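From: Mihret Hailu
To: parquet-and-old-floors list
Date: 7/28/24
Subject: Re: [floors] Cleaning old wax from basket-weave blocks

Dear all,

thank you for the many answers to my first question. I have now read them all twice, and I reply mainly to Grecu. Two room views are put in here. 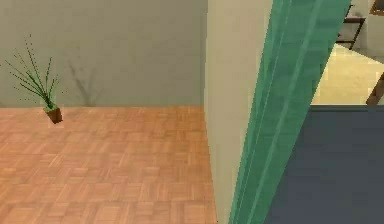
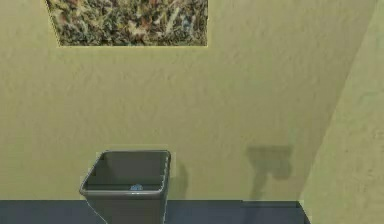 First: basket-weave parquet with grey-green wall. Second: olive-green wall with dark grey floor.

Grecu wrote:
> Before you sand anything, find out if it is wax or varnish.
> Put a drop of white spirit on a hidden spot and rub with a
> white cloth. If the cloth becomes yellow or brown, it is wax.
> I did 44 square metres by hand like this and I did not need
> the machine at all. How old is your floor?

The house is from 1931, but the floor may be younger. I made the test behind the door and in the corner under the radiator. In both places the cloth became brown, so I believe it is wax, and quite much of it. Under the radiator there is also something harder which the white spirit does not touch. Could it be old glue from a carpet?

I worked with fine steel wool, always along the grain. In basket-weave this means one must turn after every small block, and my knees did not like it. In one evening I finished almost 14 blocks in each direction from the door. The colour of the cleaned part is much lighter than I expected.

Now my questions:

1. Vitus recommended hard wax oil, two thin coats. Must I wait until all smell of the white spirit is gone?

2. Five or six blocks are loose and make a noise when one walks on them. Should I glue them before the cleaning or after?

3. The shop in Rinwood sells a sanding disc with grit 200. Is this too fine for the hard spots? The man there said yes, but he wanted also to sell me a machine.

I looked in the list archive from April, but there the talk was only about oak boards and gaps in winter.

With kind regards,
Mihret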